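Apr 3, 2024

Started on the wrist camera of the Ellerus simulation cell. 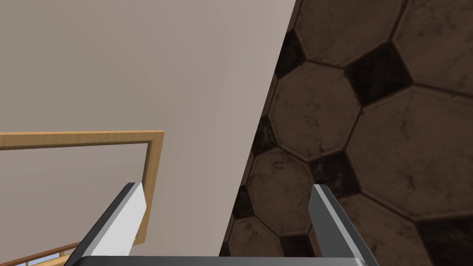
Urszula wants both arms checked before we load the new tasks. I reset the right gripper to fully open and left the arm parked. The octagonal floor tiles make any tilt easy to spot, so I noted the angle from them.

Second pass, same arm
Stepped it again - fingers still wide apart.
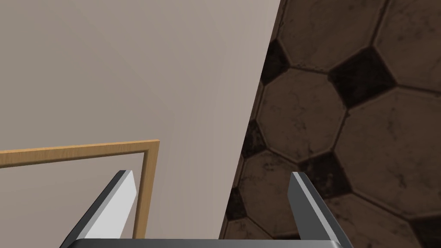 Finger pad
Reloaded the mesh from Mevia. The groove on the right side renders cleanly now.
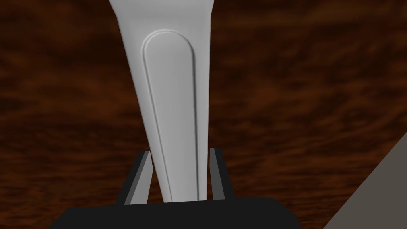
Plerico, November
Copied that heading off Irena's old setup sheet. Her limit was 900 steps per reset, and I kept it.

Last check was the body view, right gripper empty.

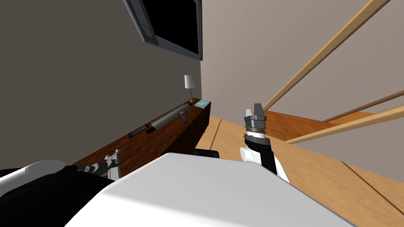

Left for tomorrow
Left arm joint limits. Ask Irena about the 44 failed resets.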